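Walline pre-shift checklist, bag unpacking station
Inspected 27th April by Bianka Kerekes

1. Floor tape in place on both sides of table – OK
2. Gripper jaws open and close fully, left and right – OK
3. Tote on the table, tray to the right of it – OK 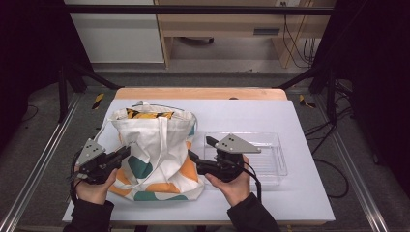
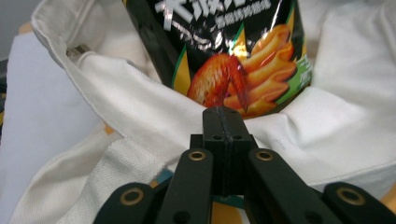 Comments on item 3: Anqi Lei asked whether a snack bag in a soft tote is a fair test of a household chore. Fanni Balogh answered that it is harder than dishes, and that she would not let a machine near her groceries until it can find the rim of a tote that has fallen over. She wants that added as a pass condition before June.

4. Cables clear of the operator's feet – recheck after lunch
5. Finger screws tight – OK, left one took a quarter turn
6. Autonomous run, bags unpacked without help: 34 of 66. Not ready for unattended work. Most stops were on handles.
7. Crushed contents logged – two, both chips
8. Emergency stop tested – OK

Next inspection at 300 runs. Item 6 stays open.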